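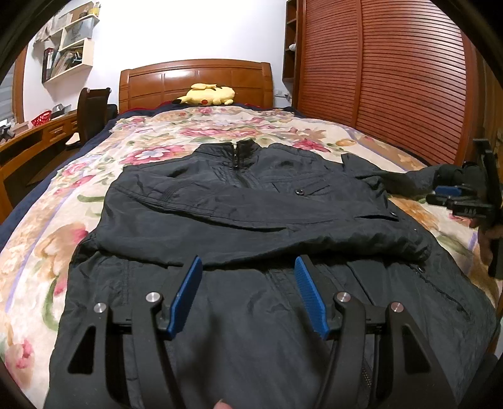
Can a machine fold the laundry yet? Towels and T-shirts, slowly, on a flat table under good light; a lined jacket with a zipper, only now and then.

I have been keeping notes on this since January, mostly on cloth, because cloth is where the demos get quiet. A rigid part has a pose: six numbers and you are done. A jacket has no pose in that sense. Fold the upper half down over the lower and the layers wrinkle against each other, the pockets move, and a snap that was a good landmark a moment ago may be under nylon.

Dark nylon is a bad case for vision as well. Navy on navy gives very little edge to work with, and a zipper is often the only line the software can trust. A busy floral comforter underneath does not help. The segmentation model I tried, Lakis, kept assigning the printed flowers to the garment.

Grippers are further along than the planning. Two opposed pads with a ribbed surface will hold a sleeve end well enough. The trouble is picking one layer out of two, and knowing that you did. Force readings from thin fabric sit close to the noise floor.

Some figures from my own runs on the Bravo simulator, jacket model only, 2869 attempts:

Sleeve grasped on first try: most of them.
Both sleeves folded in, nothing dropped: 24 in 100.
Finished fold I would put in a drawer: 7 in 100.

Simulated cloth is kinder than the real kind, so I would expect lower numbers on a bed. A mattress also gives when you press on it - the simulator assumes a hard surface.

Shop-floor work is a different matter. Ovitz sells a towel folder that does one item in one size, and it keeps up with a person. Bedrooms do not come with a fixture. Next I am rerunning the jacket set with the zipper closed, with 10 new starting positions.

Posted July 21, 2018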